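# Visit report: Nurberg automation lab, July

Lanying Ye and I went to see the lab at Nurberg before we put numbers into next year's equipment plan. The Braltport packing hall has asked for two robot cells for bouquets and loose stems, and the quote we hold from Clukevmont covers the arms and very little else. We wanted to see what a working station needs around it.

We got there at 9:30 and stayed until lunch. Our host was Li, the engineer who runs the handling stations.

**Space.** Our sketch allowed for the table and the reach of the arm. It left out shelving, spare parts, a desk for the operator and room to walk behind the table. Li suggested we plan each cell at 200 square feet. The corner at Braltport can take one cell at that size. The second would have to go where the box store is now.

**Overhead work.** Power and camera lines come down from the ceiling at Nurberg, and there is steel up there to hang things from. Braltport has a drop ceiling and no rails. Lanying will ask for a price on a frame that stands on the floor. This was not in the budget at all.

**Covers.** The arms run in fabric covers, and Li treats these as a supply item. We should have a spare set per arm from day one and a line for replacements every year. Lead time on the last order was 30 days.

**Test goods.** Setup is done with artificial flowers so the same bunch can be used again and again. Li keeps a stock of 120 stems, mostly long ones with large heads. We had planned to use real stock for setup – that would cost more over a season, and the bunches would change every day.

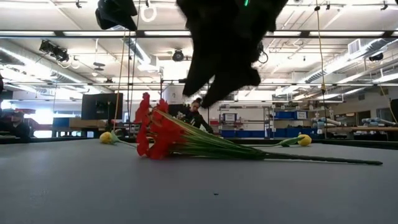

*Red flowers and two yellow tulip buds on the table at Nurberg, under the covered gripper.*

**Staff time.** We had one operator for both cells. Li would not go below one each for the first season, and Lanying agrees. That moves the labor line more than anything else we heard.

**What we propose**

- Buy one cell this year and hold the second until the box store question is settled.
- Go back to Clukevmont for a quote with covers, spare parts and mounting listed as separate lines.
- Add test stems and a floor frame to the plan.

Still open: who pays for the floor work at Braltport, and if the service contract can start at handover instead of at delivery.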